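Fornden Neighbors Help Board
Home & Tidying > Kitchen and dining

White stuff on white table, keep losing it. How do you all deal?

posted by marzipan_lou

Ok quick one, typing this on my lunch. We moved in May and I got a big white table for the main room, flat matte top, love it, looks great when its clean. Problem is everything we own is white. Chargers, plastic boxes, the little case thing my earbuds live in. I put a charger down, turn around, gone. Found it two days later under my elbow basically.

Same deal with the floor. Boxes end up down there when the table fills up for dinner, then somebody kicks one under the couch. Glossy ones are the worst, they slide.
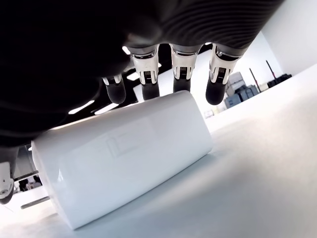
Page 1 of 2

So that's one of the ones that lives on the floor now, white, rounded edges, lying on its side like always. I pick it up, it's back down there by bedtime.

What I have tried:
- telling people to put things away (no)
- a drawer. Drawer is now full of takeout menus and batteries
- a gray tablecloth, looked awful, also slid off

Don't want to spend real money. Don't want to paint anything. Table seats the whole family and we eat on it every night so whatever it is has to move fast. Two kids, one husband, all droppers of things. Help??

Also does anyone know if matte tops stain from colored plates, seperate issue but while I'm here.

Hurkine Pete
Helpful: 21

Get a plate. Seriously. One dish, any color that isn't white, middle of the table, and small stuff goes on the dish. Chargers, keys, earbuds, whatever. Dinner time, pick up the whole dish, put it on the shelf, done. After dinner it goes back. Takes five seconds.

Raised rim matters. Flat plates, things roll off when you carry it. Not a bowl either, bowls get deep and then you're digging. Shallow with a lip.

Mine was from a thrift store. Wife hated it for a week, now she yells at me if it's not out.

Color: we went thru red (too loud), dark green (fine, chipped), ended up at blue. Light blue on white is plenty. You don't need neon, just need the eye to catch on something. Also keep it EMPTY at the start of the day. If it starts full it stays full and then its just a junk pile with a rim.

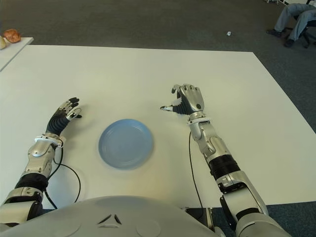 Sinan Akbulut says to skip the plate and use a tray with handles, becuase kids will carry a tray with two hands and a plate with one. He's on his third plate. Fair point I guess, tho a tray takes up a lot more table and ours would never make it to the shelf.

About staining, can't help much. Mine has had the dish sitting on it forever and no mark. But if the bottom of yours is rough, unglazed, put felt dots under. That's scratches not stains but still. Felt dots are cheap, Nollix Hardware on the corner has them by the register, or did.

For the floor boxes, no idea. Shelf?

dunja_t
Helpful: 6

Plate idea is good, but it won't fix chargers. Chargers don't go on plates, people unplug them and drop them wherever they're standing. Ask me how I know. We had one power adapter for three people and spent every evening hunting.

What worked here: colored tape. Ordinary electrical tape, one strip around each white thing. One color per person. Mine yellow, kid's orange. Not on the prongs obviously!! And don't wrap the whole thing, they get warm when they're charging, one thin strip round the narrow part is enough. Wipe it with a dry cloth first or the tape lifts.

Look at it from above before you decide where the tape goes. The long top face is the bit you see when it's lying down, and on the white ones there's nothing on it to catch your eye, maybe a faint little recess pressed in and that's it. So tape needs to cross that face. 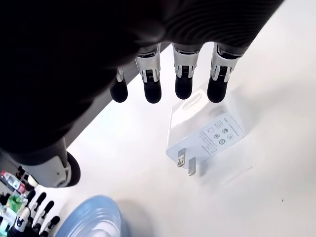 White adapter on the white top, no tape yet

Did all ours in one go, whole job was shorter than one of the searches. Tape comes off with a fingernail if you change your mind. Leaves a bit of goo, rub with cooking oil, then soap.

For boxes same thing, strip of tape on one short end. And stick a bit of that rubbery shelf liner on the bottom so they quit sliding. I cut mine from a roll left over from the Yalçınkaya sale, any kind will do, just cut it smaller than the box so you dont see it.

Where do the boxes GO when you eat though? That's your real problem imo. If there's no spot, they end up on the floor, tape or no tape. We use the windowsill.

marzipan_lou
Replying to both

Oh the tape!! Have some in the garage. Doing that tonight. And I do have a blue dish somewhere, will dig it out, can't remember if it made it thru the move.

No windowsill near the table but there's a radiator cover, might work? Will try the shelf liner too. Still want to hear about the staining if anybody has had a matte white top for a few years, mostly worried about spagetti night.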